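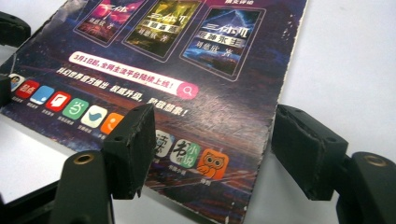 Section 4 covers posting a used car to the Zarville listing system, from the first entry screen to the live ad. Have the title, the odometer reading and your photo files ready before you start. If you also print paper handouts for the lot, plan them at the same time as the listing, so the wording matches. A flyer with three covers side by side along the top and a long search bar graphic running diagonally below them has a layout that works just as well with three cars, and the stock number can go inside the bar. Handouts are covered again in step 9.

4.1 Before you begin

You need a seller account with listing rights. Accounts set up at the Gundside office have these rights turned on. Accounts set up at Lirkberg do not, and the office manager must turn them on under Settings > Users.

Note: Listings saved in the old Dvorak format can be opened but not edited. Copy the text into a new listing and delete the old one.

4.2 Creating the listing

1. Sign in and select Inventory > Add Vehicle.

2. Type the 17-character VIN and press Look Up. Year, make, model and engine fill in on their own. Cars built before 1981 have shorter numbers and will not look up. For these, check the Classic box and fill in each field by hand.

3. Compare the filled-in trim level with the car itself. The lookup often gives the base trim. Correct it from the drop-down list.

4. Enter the mileage as shown on the odometer. Do not round. If the odometer has five digits and the true mileage is not known, select Exempt or Not Actual to match the title.

5. Enter the asking price in whole dollars, with no comma and no dollar sign. To show "Call for price," leave the field blank. A zero in this field puts the car at the top of every low-to-high search, and buyers will call about it.

6. Write the description. The first 211 characters show in search results, so put body style, transmission and condition there. Do not type in all capitals.

7. Add photos. The limit is 50 per vehicle. Files upload in name order, and the first one becomes the main photo. To change the main photo, drag another one to the first box.

CAUTION: Do not close the browser window while the upload bar is moving. Photos that have not finished are lost and must be added again.

8. Select Preview. Check the price, the phone number and the main photo, then select Publish. New listings go live within 20 minutes.

9. To print a handout, open the live listing and select Print > Handout. Choose single or three-up. Three-up takes any three cars from the same lot and places them across the top of the page.

4.3 Changing or removing a listing

To change a price, open the listing, select Edit and type the new figure. The old price shows with a line through it for seven days unless you clear the Show Previous box.

When a car sells, select Mark Sold. Do not delete the listing until the paperwork is complete. Deleted listings cannot be brought back, and the stock number cannot be used again.

CAUTION: Mark Sold also cancels any saved appointments for that car. Call those buyers first.

4.4 If something goes wrong

VIN not found: Check for the letters I, O and Q, which are never used in a 17-character VIN. Replace them with 1 or 0 as they appear on the dash plate.

Error 46: The listing has no lot selected. Go to the Location tab and pick one.

Photos appear sideways: Open the photo, select Rotate, then Save. Rotating without saving has no effect.

For handout margins and paper sizes, see Section 5.

Revised 11/19/18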